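Jerholm and Wiltov Sign Agreement on Customs and Freight

March 17, 2023

The trade ministries of Jerholm and Wiltov have signed an agreement on customs procedures and freight transit, covering road and rail traffic through the Protano crossing.

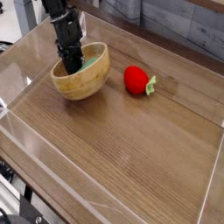
The text replaces an interim arrangement that expired in February. It sets a single declaration form for goods moving in either direction and extends the validity of transit permits to 300 days. Tariffs on 27 product categories, mainly processed food and household goods, will be removed in 2 stages.

Under a separate annex, the two governments will share the cost of repairs to the Tam rail link, a line 536 kilometers long that carries most of the bilateral freight. Work on signaling is to come first, followed by track replacement on the Wiltov side.

A joint technical group will review inspection times at Protano every quarter and report to both ministries. The agreement must still be ratified by the two parliaments. Existing permits remain valid until it enters into force.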